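Progress report: Enik records retention and archive transfer
Prepared by Pao-chu Chiang for Lærke Ladefoged, Leung Fund
Thu 22 August

1. Period covered

This report covers work since the April review. The objective for the period was to bring the paper records of the former Enik planning office under the retention schedule agreed with the fund, and to register them in Plorkero.

2. Status of the paper series

The correspondence and tender series are fully appraised. Of the 46 series in the schedule, 38 have a confirmed retention period. The remaining eight depend on a legal reading of the drainage contracts, where the end date of liability is unclear. Until that reading arrives, the contracts are held under the longest period in the schedule.

Active files remain in the open-plan office and are kept in box-style folders until closure. Closed files go to the Cirus store.

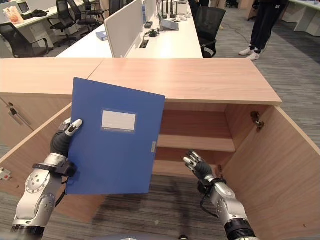
Blue file folder at the office cabinet.

Labels are applied only after a series number has been issued. In April we found that early labeling had produced duplicate numbers in two series, both since corrected.

3. Register

Plorkero now holds entries for all appraised series. Import of the old card index was slower than planned: the cards use three different date formats, and entries before the office merger give no month. These were entered with the year only and flagged. A check of 100 entries against the cards found four errors, all in the box number field.
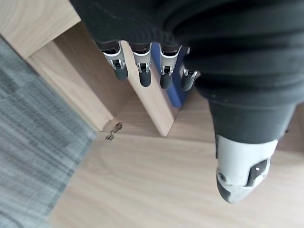 The field has been locked to a fixed format and the affected batch re-entered. A second check will use a fresh sample from the tender series.

4. Budget

Spending is 10 percent under plan. Most of the difference is the delayed conservation work on the oversized maps, which will be invoiced next quarter. No transfer between budget lines is requested.

5. Open items

- Legal reading of the drainage contracts (eight series)
- Second sample check of the register
- Revised quote from Cirus for map storage
- Fund approval of the destruction list, sent separately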